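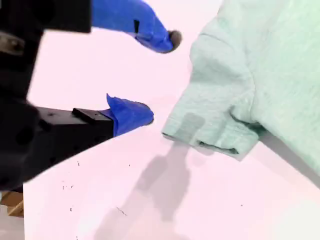 White table, green fabric

Making a word search for second graders that isn't too hard?

I teach a small summer group and I've been making my own word search sheets for our rocks and soil unit. The last one had 14 words on a big grid, with diagonals and a few backwards ones, and oh my, the tears! Some of my kids found two words and put their pencils down. How many words do you all use, and do you give them a word list at the bottom or let them hunt without one?
Soliman

14 is a lot for that age, bless them. I'd go with eight, across and down only, and always print the list. My own daughter loved these sheets at seven, but only when she could cross the words off as she went (the crossing off was half the fun!). Keep the letters big, and skip the lowercase, the l's and i's get mixed up something awful.

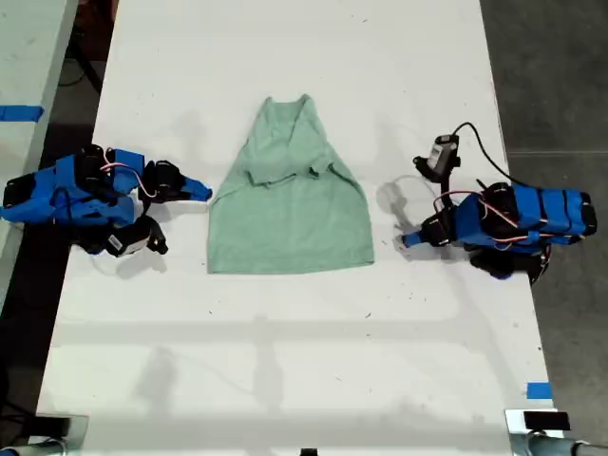

One more thing I do is put the longest word in first, something like SEDIMENT, and build the rest around it. Then I fill the blanks with letters that are already in the list, but go easy on that for the little ones or they'll see half of CLAY in every corner.
Rachid Slaoui

I just use the free generator and turn off backwards. Works fine. Check the filler letters before you print, mine spelled something rude in June and I had 79 copies made.
Justetano

88 people found this page helpful | 2 shares
We use cookies to remember your settings. OK
Contact | © 2021 Fonbridge Community Help | Back to top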